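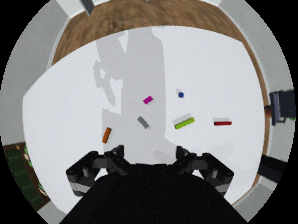
PRE-PURCHASE SAFETY CHECKLIST: TABLETOP PICKING STATION

Home | Projects | Checklists | Tools | Contact

Filled in by Fidel Godoy, with notes from Craig Tennant on guarding and power. Second pass, August.

We are so close to ordering this thing! The simulated station has been running in Narkinix since spring and the block-picking task is a joy to work on. Before any money moves, every line below needs a mark. OK means we can order as planned. HOLD means the order waits. BUDGET means the item is fine but isn't in the numbers yet. Comments are mine unless they carry initials.

SECTION 1. TABLE AND WORK AREA

1.1 Tabletop rated for the arm's weight plus sudden stops
OK. The Zanetti base plate needs a stiff top and we have one picked out. Craig pushed hard on a loaner table with his full weight and it didn't creep at all, so I'm happy.

1.2 Surface finish
BUDGET. We've been training on a plain white top and I'd love to keep it that way on the real station. A matte coating is extra. White with a gloss finish will throw glare from the ceiling lights straight into the camera, so please don't let anyone swap it out to save a little.

1.3 Clear floor around the table
HOLD. The quote assumes an open room. Ours has shelving on one side, and the simulated room has furniture standing on one side too, just beyond the strip of floor past the table, which makes it a useful reminder to measure. Measure from the arm at full stretch. Measuring from the table edge will give you a nicer number that means nothing.

1.4 Floor level and dry, no mats with curled edges
OK.

1.5 Work pieces too small to trap a finger against the table
OK, with a note. The blocks are small and light, but a gripper pressing down on one presses just as hard as it would on anything else. Hands stay out while the arm is live. (CT: put that on the sign in big letters.)

SECTION 2. ARM AND GRIPPER

2.1 Stop button within reach from both sides of the table
BUDGET. One button comes with the arm. We want two. The second one plus cable is 108 dollars, and I would give up almost anything else on this sheet before I gave up that button.

2.2 Speed limit can be locked with a key
OK. Got this confirmed in writing from the Zanetti office. The key stays with whoever signs in for the shift.

2.3 Gripper force can be capped in software and on the hardware
HOLD. The Prorgate sheet gives the software cap only. I've asked them about the hardware side. Their support line is terrific, by the way, so I expect a quick answer.

2.4 Fingers open wide enough for the longest piece at any angle
OK. We love the spread on these two-finger grippers. The green block is longer than the others, and it lies at a slant, so it's the one to test your opening against. If the fingers clear that one with room on both sides, the little dark blue cube is easy.

2.5 What the fingers do when power drops
HOLD. Do they hold, or do they let go? Either can be made safe, but we have to know before we choose pieces heavier than a block. Ask for a demonstration and bring something you don't mind dropping.

2.6 Spare finger tips
BUDGET. Tips wear out. Two sets, 59 dollars a set. Order them with the arm and save on shipping.

SECTION 3. CAMERA AND LIGHTING

3.1 Lens and mount
OK. We're staying with the very wide round view. It bends the tabletop quite a bit, but you get the fingers, the blocks and the floor past the table all at once, and for spotting a person's arm coming in from the side I wouldn't trade it. Use a mount with a locking screw. A camera coming loose over a moving arm is a real hazard, so check it at the start of each shift.

3.2 Shadows over the pick area
BUDGET. Look how far the arm's shadow spreads across the middle of the table! Several of the blocks are in it or close by. The gray one worries me most, gray on gray shadow. I've added a second light on the opposite side to the wish list, and Leobardo Espinoza is trying the same thing in simulation first, which costs us nothing but an afternoon.

3.3 Lights out of reach of the arm
OK on paper. Recheck after install.

3.4 Camera cable tied down along the arm with slack at each joint
HOLD until we see the real cable path. The simulated arm has no cable to snag, so we've never had to think about it. Add a cable kit to the order regardless.

SECTION 4. POWER AND GUARDING

4.1 Separate circuit
HOLD. The wall outlet is shared with the heater. (CT: no. Absolutely no. Get the electrician in before delivery.)

4.2 Clear panels on three sides, open front
BUDGET. Two quotes in, one to come. Panels should be tall enough that nobody can lean over them and reach the blocks.

4.3 Light beam across the open front
OK. Trips the stop, doesn't restart on its own. Restart has to be a button push by a person.

4.4 Main switch can be padlocked off
OK.

SECTION 5. MONEY AND DATES

5.1 Buy or lease
Fitance offered a lease over 42 months, and I like it more than I thought I would. The monthly figure fits the running budget and the service visits are in it. Read the line about moving the station to another room, though. They want notice, and they want to be present.

5.2 Delivery time
19 working days from signed order for the arm. The gripper ships separately, so plan for the gap and don't power up the arm with a bare wrist just because it's sitting there looking beautiful.

5.3 Training for operators
BUDGET. Four people. Please don't cut this one.

5.4 Set aside money for what we missed
Yes. There will be brackets. There are always more brackets.

TO CLOSE OUT BEFORE ORDERING
1.3 floor measurement (Fidel)
2.3 and 2.5 answers from Prorgate (Fidel)
3.2 light test in simulation (Leobardo)
3.4 cable path (whoever unpacks it)
4.1 electrician (Craig)
4.2 third panel quote (Fidel)

Comments (4)

Ayuba Amegashie
Great sheet, I'm stealing most of Section 2. One thing for 2.5: ask what happens when power comes BACK as well. Ours used to open the fingers on startup and we found out with a full jar in them.

Fidel Godoy
Oh, that's a good one. Adding it as 2.5b and sending it to Prorgate tonight. Hope the jar was cheap!

Blagoje Georgiou
Are you pricing the second light as part of the station or as room work? We put ours under room work and then had to argue for it all over again when we changed rooms. Also, try moving the first light before you buy another one. Same shadow, different place, and it might fall where you don't pick.

Leobardo Espinoza
Moving the light is first on my list for the simulation run, Blagoje. I'll post both versions under 3.2 when they're ready.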